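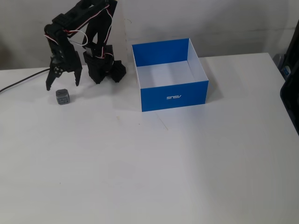
Sarantis is a small market town in a river valley, best known for its open-air market and for the long, low sheds where the growers of the valley have sold their onions for as long as anyone can remember. It has a population of 389, although on market mornings the streets feel a good deal fuller than that, and people who have moved away often come back for the day just to walk up and down and say hello.

Geography

The town sits on the north bank of the Redent, a slow, brown, friendly sort of river that floods the lower meadows most years in March and leaves behind the dark soil the onions like so well. The older houses stand on a low ridge above the water, and the newer ones run along the road to Ninance, the nearest town of any size, which lies 6 miles to the east. There are two bridges. The upper one carries the road, and the lower one is for walkers and cattle and is closed whenever the meadows are under water.

History

The first settlers seem to have come for the ford, which was the easiest crossing on that stretch of the Redent, and a village grew up beside it little by little. The market began as a twice-yearly fair and became a weekly one after the road to Ninance was paved, when buyers could finally get their wagons up the hill without losing half the load along the way.

Much of what is known about the early town comes from Tihomir Spahić, a schoolteacher who spent his evenings copying out parish books and talking with older neighbors over coffee. His history of the town is still the one most families keep on the shelf – it wanders a great deal, and there is a whole chapter on wells, but it is a pleasure to read.

The market

The market is held in the square and in four long sheds behind it. Two of the sheds are set aside for onions, sold loose or in braids, and the others hold cheese, seed, baskets and secondhand tools. The local onion, called the Nasex, is flat and pale with a mild, sweet taste, and it keeps well into spring if it is hung somewhere dry.

The sheds were given new roofs under the builder Flynn Te Moana, who kept the old posts wherever they were sound. The work was finished on October 21, 2019, and the stallholders moved back in that same week.

See also

Ninance
Redent (river)
Nasex onion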